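We use cookies to improve your visit. By staying on this site you accept our cookie policy.

Robot hand learns from 1008 tries, but how much?

2018-03-23

A research group at Caretberg says its four-fingered robot hand can learn a new grip from video shot at the wrist, with no touch sensors at all. The method, called Tridance, reached a success rate of 87 percent in the group's own tests, according to a paper posted this month.

That number needs a closer look. The system was trained on 1008 recorded grasps, then tested on 200 more. All of them used the same household items, in the same room, on the same carpet. A hand that has seen a cup over 100 times ought to be able to pick it up.
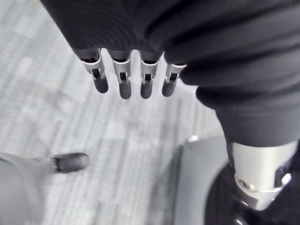 The sleeved hand with its silver fingers and dark rounded tips, over the carpet tiles.

Henrike Vogler, who led the work, says the wrist view gives the software "enough to guess when a grip is going wrong." The paper does not say how often the guess came too late. Dropped items are counted as failures, but items that slipped and were caught again are counted as successes.

Balakrishnan Naidu, who builds grippers at Flomden and was not part of the study, would like to see the test repeated with things the hand has never met. "Change the lighting and move it to another floor, then give me the number," he said.

Vogler's group plans a second round with new items. It has not said whether the recordings will be shared, and without them other labs can't check the result.

Related
Flomden delays its two-finger gripper again
Song warehouse trial ends early
Frauke Dreßler on why lab robots stay in the lab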